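오픈데이에서 로봇 설거지 준비 시연을 보여 주는 방법
글쓴이: Maiara Bastos (Clirkeo, Camville 연구실) 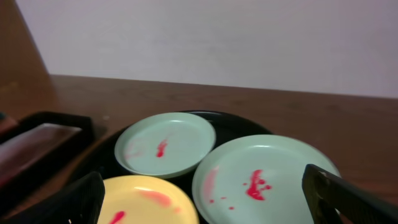 저희 연구실은 일 년에 두 번, 1월과 봄에 문을 엽니다. 방문객은 한 조에 최대 25명이고, 저는 그릇 정리 시연을 맡고 있습니다. 이 글은 다음에 시연을 맡을 동료를 위해서 썼지만, 다른 연구실에서도 사용할 수 있다고 생각합니다. 그릇은 검은색 둥근 쟁반 위에 놓고, 색은 연한 민트색과 노란색처럼 밝은 것을 고르십시오. 밝은 접시에서는 붉은 얼룩이 잘 보이므로 뒤에 앉은 사람도 화면에서 어느 접시가 더러운지 바로 압니다. 배경은 흰 벽과 갈색 나무 테이블이면 충분합니다.

준비물
밝은 색의 얕은 플라스틱 접시 3장
둥근 쟁반
얼룩용 소스 (저희는 케첩을 씁니다)
접시를 옮겨 놓을 건조대
손목 카메라 영상을 보여 줄 큰 모니터
젖은 행주와 마른 행주

1단계. 테이블을 고정합니다
시작하기 한 시간 전에 테이블 다리를 잠그고, 로봇의 기준 위치를 다시 맞춥니다. 작년에 Annan 전시장에서 이것을 잊어버려서 첫 조는 20분 동안 기다려야 했습니다.

2단계. 얼룩을 만듭니다
소스는 접시마다 다른 양으로 바릅니다. 한 장은 작은 줄 하나면 좋고, 다른 한 장은 크게 묻혀도 됩니다. 접시의 가장자리, 즉 그리퍼가 잡을 부분에는 바르지 마십시오. 손가락이 미끄러집니다.

3단계. 접시를 놓습니다
접시가 쟁반 밖으로 조금 나와도 괜찮습니다. 다만 접시 두 장을 완전히 겹치면 저희 프로그램은 한 장으로 인식합니다. 놓은 다음에 모니터에서 모든 접시의 테두리를 확인합니다.

4단계. 말없이 한 번 실행합니다
첫 번째 동작은 설명하지 않고 보여 주는 것이 좋습니다. 두 번째에는 느린 속도로 실행하면서 카메라가 무엇을 보는지, 언제 손가락을 닫는지 이야기합니다. 한 조에 쓰는 시간은 설명과 질문을 합해서 25분입니다.

5단계. 방문객이 접시를 놓게 합니다
로봇을 정지시키고 안전 표시등을 확인한 후에 한 명씩 앞으로 부릅니다. 아이들은 접시를 거꾸로 놓는 것을 아주 좋아합니다. 그럴 때 로봇은 보통 실패하지만, 그대로 두십시오. 질문이 제일 많이 나오는 순간입니다.

6단계. 정리합니다
마른 소스는 잘 안 지워지니까 조가 바뀔 때마다 접시를 닦습니다. 그리퍼 손가락은 젖은 행주로 닦고, 바로 마른 행주로 한 번 더 닦습니다.

자주 받는 질문
"몇 번 연습했습니까?" 지금 모델은 3,744번의 시도 기록으로 학습했습니다.
"유리컵도 잡습니까?" 아직 아닙니다. 컵은 Jimaretti 과제에서 따로 시험하고 있습니다.

마지막 수정: 2023년 5월 24일. 틀린 내용이 있으면 연구실 게시판에 적어 주십시오.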